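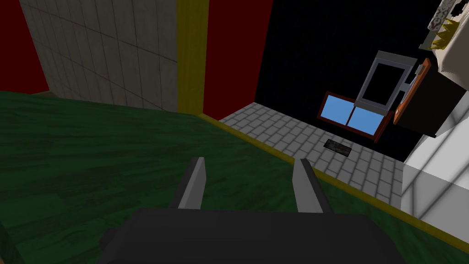
People wanted for our open day in October - demo hosts and try-it-out visitors

Rirnix, Unit 4, Dovgate, Skoltville

Posted 1/14/24. Yes, early. Last time we left it late and ran the whole thing with half a team, not doing that again.

What it is

One day, doors open to anyone who fancies seeing how a home robot gets taught its jobs. Most of ours learn in simulation first, in made-up kitchens and hallways, so most of what we show is on a big screen with the gripper view up and somebody stood next to it talking. Visitors get a go at driving. Schools in the morning, everyone else after lunch.

We had 274 through the door at the last one. Expecting more.

Who we need

Demo hosts, paid, 3 places. You stand at a station, start the run, explain what the gripper is up to, hand over the controls, take them back again. Same talk many times over. You need to be fine with that. No robotics background needed, we'd sooner have someone who can talk to a nine year old and then to that nine year old's grandad. Shop work, museum work, teaching assistant, youth club, all good.

Front door person, paid, 1 place. Sign-in sheet, badges, pointing people at the toilets and the lift.

Try-it-out visitors, not paid but lunch and travel covered. You come in for 2 hours before the doors open and have a go at everything so we can find out which bits are confusing. Would especially like to hear from people who don't get on with games controllers, and from anyone with limited grip or use of one hand. Left handers also. Under 16s need a grown up with them the whole time.

The stations

Moving about. Driving the gripper round a simulated house, over the floors and past the furniture without bumping the walls. Easiest one, good for little ones. People do get lost in it so the host needs to know the layout, we'll give you a map.

Doors. Always the busiest. Lining up on a lever handle is harder than it looks on a screen, you come in too low or too far over and have to back off and try again.
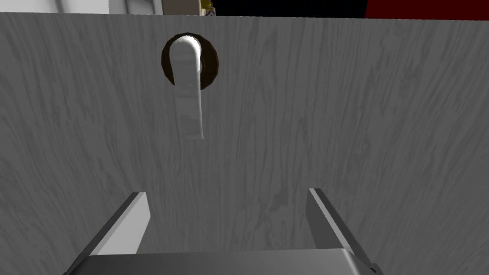
Hosts on this one will get extra practise time beforehand, and there's a reset key for when a visitor gets in a tangle. Please let people struggle a bit before you press it. Theophilus Dankwa looks after this station and will be close by all day.

Questions corner. A table, two chairs, a kettle. Laurențiu Nedelcu will be there for the longer conversations (jobs, safety, how does it learn, can my daughter do work experience). If you get stuck on a question send them to him.

Training

One evening at Dovgate the week before, paid at the same rate as the day. You must be able to make this. If you can't do the evening please don't apply for a host place, come as a try-it-out visitor instead.

The day itself

Hosts in for 8.30, finished by 5. Proper lunch break, we stagger them. You'll be on your feet a lot but there is a stool at every station and nobody minds if you use it. Step free from the street, lift to the first floor. Parking is hopeless, use the Flanagan car park and walk down, we pay the ticket. Keep the reciept.

Tell us about access needs, prayer times, food stuff, anything else, when you write in and we'll plan round it.

How to apply

Short email to Laurențiu with OPEN DAY in the subject line. No CV. Say which role, whether you can make the training evening, and for hosts a few lines about a time you explained something tricky to somebody. If writing's not your thing ring reception and ask for Theophilus, he'll take it down over the phone.

Hosts and front door: we will ring everyone on the shortlist for a chat, ten minutes or so. Try-it-out visitors don't need a chat, first come first served, with a waiting list after that.

School groups please don't use this advert, there's a seperate booking form from reception.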